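Chapter 3
Bins, Totes, and the Art of Putting Things Away

In this chapter
Why open containers beat closed ones for everyday work
Choosing a bin by its shape, depth, and color
Setting a bin on a table
Filling and emptying without making a mess of it
Key words: footprint, rim, tote, nesting, dead corner, reach depth

Think of the last thing you put away today. Maybe it was a fork, a sock, or a roll of tape. Chances are good that it went into something with four walls and no lid. Open bins are everywhere once you start looking for them! They sit under post office counters, on workshop shelves, in school art rooms, and at the airport, where yours carries your shoes and your keys for a minute or two before you take them back.

Chapters 1 and 2 dealt with shelves and drawers, which stay where they are. A bin is different, and to my mind a lot more fun, for the simple reason that it travels. You can fill it in one room and empty it in another. You can stack it, slide it, hang a label on it, turn it upside down and stand a plant on it (please don't do this with the good ones). All of that freedom comes with choices, and this chapter is about making them well.

We will follow one running case all the way through. Gostar is a small mail-order shop selling spare parts for sewing machines and other household machines. When it moved into a new building in May, it had 1518 kinds of parts and a wild mix of shoe boxes, cookie tins, and bags. By the end of the chapter you will have planned its whole packing room, from the first table to the last label.

3.1 What a bin has to do

A bin holds things, of course, but it also has to let go of them. That second job is the one beginners forget. Reach into a deep, narrow container for a small part at the bottom and you will feel the problem in your wrist right away. The sides push your hand upright, your knuckles hide what you are reaching for, and the part slides off into a corner. We call such a place a dead corner, and every rectangular bin has four of them.

The distance from the rim down to the item you want is the reach depth. It changes all day long. A full bin has almost none, and a nearly empty one has the full height of its walls. A good plan is made for the nearly empty bin, since that is when picking gets slow. Gostar's old cookie tins were lovely to look at, and the last few screws in each one took longer to pick out than all the rest.

The same is true when the picking is done by machine. Whatever does the reaching has to come in over the rim, get down between the walls, and come back out again with room to spare. Keep this in mind as you look at the open gray bin on its tabletop, and notice how much of the work depends on the space above it.

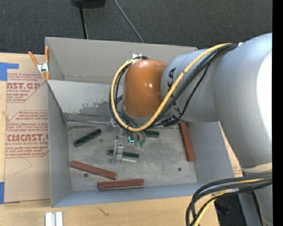

3.2 Shape, depth, and color

Rectangular bins win on a table because they sit side by side with no wasted gaps. The area a bin covers is its footprint, and it is the first number to write down when you plan a work surface. Round tubs are nicer to scoop from (no corners at all!), but a row of them leaves little triangles of table that collect dust and paper clips.

Depth comes next. Shallow bins suit small parts and anything you need to see at a glance. Deep ones are for soft or bulky things that don't mind being on top of each other, such as towels, foam, or winter hats. Gostar tried a deep tote called the Testaro for its bobbins, and moved it to the cushion shelf within days.

Color is a lovely subject and an underrated one. A plain gray interior makes bright parts jump out at you, while metal parts can fade into it. If you handle both, try laying a sheet of colored paper in the bottom before you buy anything new.

3.3 The table underneath

Place a bin so that its whole base is supported and its near wall is close enough to reach over without leaning. Then look up. Lamps, shelves, and hanging cords all steal room from the hand or tool that has to come in from above.

Light-colored tops are a pleasure to work on. A dropped dark screw shows up at once, which can't be said for dark carpet. If your floor is carpeted, keep the bin well back from the edge of the table and do your sorting over a tray.

Try it yourself

Take any open box and put 52 buttons in it. Move them one at a time to a bowl, and have a friend time you. Write down the time for the first ten and the last ten. Now tip the box slightly toward you with a folded towel under the far side and repeat. Which group changed more?

Planning task

Gostar's packing table has room for two rows of bins. The shop's Mao bins are shallow and its Nomo bins are deep, and it ships 800 parcels in a busy month. Sketch the table from above. Mark the footprint of each bin, the side the packer stands on, and the clear space you would leave overhead. Keep your sketch, as you will need it again in Section 3.4, where we add labels.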